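Short Stories / Home & Family

The Green Bed

The building let you have the freight elevator for one hour on a move-out day, and the hour I got was eleven to twelve. It was twenty after nine when I let myself into 1102. My mother was still at my place, eating toast. She had said she would come if I needed her and I had said I wouldn't.

She had lived in the apartment for six years. Most of it had already gone. The table and chairs went to a neighbor on the fourth floor, the good lamp and the dishes were at my house, and the couch had been picked up on Wednesday by two men who took the legs off in the hallway and left one of the screws behind. I found it with my foot. I put it in my pocket, then took it out and put it in the trash.

What was left was the bedroom.

I had the list she'd written for me on the back of a water bill. Strip bed. Sheets to Avcı. Check behind headboard. Do not throw out pillow. The last line was underlined twice, and I had asked her about it the night before, which pillow, and she said I would know.

Avcı was the laundry downstairs, next to the bank. She had been taking her sheets there since her back got bad. They knew her and gave her a calendar every January. I told her I had a washing machine and she said she knew I did.

I started with the comforter. I folded it in half and in half again and it slid off itself, so I stuffed it into a trash bag and tied the top. Then the blanket under it, then a second blanket I hadn't known was there. The top sheet came off easily. The fitted sheet was caught on the far corner, against the wall, and I had to kneel on the bed and reach down with one arm to get it loose. There was a mattress pad too. By the time I had most of it off, all but a purple blanket bunched up at the far end, there was a heap on the floor up to my knees.

There had been three pillows. Two of them were the flat kind from the supermarket and I bagged those. The third one I pulled out of its case and stopped.

It had writing on it. It was small and black, in thin cursive, up by one edge, and it had gotten wrinkled enough that the letters went in and out of the creases. I could get the end of it, a "day." I tried to smooth it with my hand and it wrinkled right back.

I laid it down in the middle of the mattress and went to find the tape.
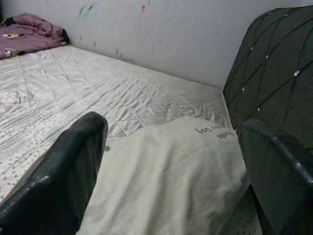
The tape was in the kitchen, in the sink, where I must have put it. I taped up the last two boxes out there. One was spices and one was the things from the junk drawer, which I had tipped in without looking. Then I wiped out the refrigerator. Then I wiped the shelf on the door, which was already clean. I did a few more things like that before I went back.

I remembered when she bought the bed. It was the first piece of furniture she ever bought by herself. My father had picked out everything in the old house, all of it brown, and when the house was sold she didn't want any of it. She took the bus out to Nomel, the big store by the highway, and she walked around in there for most of a day. She called me from the parking lot.

"I got a green one," she said.

"A green what?"

"A bed. The head part is green. It has the tufts."

I asked her how much and she wouldn't say. I asked if it was a light green and she said no, it was dark. I told her dark would make the room look small. I remember saying that very clearly. She said the walls were white, it would be fine, and then her bus came and she hung up.

It was fine. I never told her. When I came to visit I slept on the couch, and in the mornings I would go in and sit on the end of the bed while she looked for her glasses, and she would be leaning back against that headboard with her hair flat on one side, and she looked like someone who lived there. At the old house she always looked like she was about to get up and do something for somebody.

The man who was buying it texted at ten to ask if he could come early. I said no, the elevator was at eleven. He asked if I would take 60 for it. I said we had agreed on 80. He sent a thumbs up.

Eighty dollars. I had asked her what she wanted for it and she said whatever I thought. There wasn't room at my place. We had measured. She was going into the room that had been my son's, under the slope of the roof, and a tall headboard wouldn't go there, and anyway there was a bed in it already, a perfectly good one. I had said that to her on the phone, a perfectly good one. She said she was sure it was.

I checked behind the headboard, like the list said. I lay on the floor and put my arm in as far as it would go and felt along the baseboard. I got a pen, a bobby pin, a folded card from the eye doctor, and one earring. It was one of the small ones with a blue stone. She had told me she lost it on the bus to Carkumlow, two Christmases ago, when she was coming to stay with us. She had been so upset about it that I drove back to the station and asked at the window. They had me fill out a form.

I wrapped the earring in a piece of paper towel and put it in the coin part of my wallet.

Then I sat down on the mattress. It looked different with so little on it. She always had so many covers going that I don't think I had ever seen it bare. It was a nice one, white and a silvery kind of gray, quilted in big squares and diamonds with gray streaks across it like somebody had gone over it with a brush. You wouldn't think they'd bother, with something that gets covered up the same day it's delivered.

I called her.

"I found the pillow," I said.

"Good."

"What does it say on it? I can't read the whole thing."

"Oh, I don't know. Something about the day. I never had my glasses on."

"Where's it from?"

"It came with the bed," she said. "It was a gift they gave. The girl said pick one, and there was a bin of them, and I picked that one. I'd never had anything given to me in a store."

I could hear my kitchen radio behind her, and the dog's tags.

"Is it heavy, the bed?" she said. "Is someone helping him?"

"He's bringing his brother."

"Tell him the left side sticks out a little. Tell him to watch the doorframe. They scraped it coming in."

I looked at the doorframe and there was the scrape, low down, painted over.

"I found your earring," I said.

She didn't say anything for a second. Then she said, "On the bus?"

"Behind the bed, Mom."

"Well," she said. "And you went all the way back to the station."

"It wasn't that far."

"It was snowing."

I said it hadn't been snowing much. She asked if I had eaten and I said I would get something after. She told me the eggs at the place across from the laundry were good if you asked for them without the sauce.

The man came at five to eleven with his brother, who was younger and had brought gloves. They were polite. They stood the mattress up on its side against the wall and then unbolted the headboard from the frame, and I held the bolts in my hand so they wouldn't get lost. The man said it was for his daughter. She was moving into her first apartment, in Jirkedley, over a bakery. He said she had wanted a green one.

"Tell her it goes fine with white walls," I said.

He said he thought hers were yellow.

I told him about the left side, and they watched the doorframe, and they scraped it anyway, a little higher than the old one. The brother licked his thumb and rubbed at it. I said to leave it.

It took them three trips. On the last one the man counted out four twenties and I gave him the bolts in a sandwich bag. The elevator doors had quilted pads hung over the walls inside, and the mattress leaned against them, and then the doors closed.

I swept the bedroom. There were four dents in the carpet where the feet had been, and the vacuum was already at my house, so I pushed at them with my shoe. I carried the bags down in the regular elevator, two at a time. At Avcı the woman behind the counter weighed the sheets and asked when my mother wanted them back. I said Monday, and then I said I would be the one coming for them. She wrote my mother's name on the ticket and didn't ask me for mine.

I went up one more time for the pillow. I hadn't wanted to put it in with the trash bags. I had nothing clean left to wrap it in, so I carried it the way it was, under my arm, down to the lobby and past the mailboxes and out to the car. I put it on the passenger seat. At the first hard turn it slid off onto the floor, and I pulled over in front of the bank and picked it up and put the seat belt across it.

I forgot to get the eggs.

More stories
The Key Under the Wrong Pot
What We Kept in the Garage
Last Bus to Carkumlow
Two Sugars
A House With No Attic

Contact us | Submissions | © All stories copyright their authors | Back to top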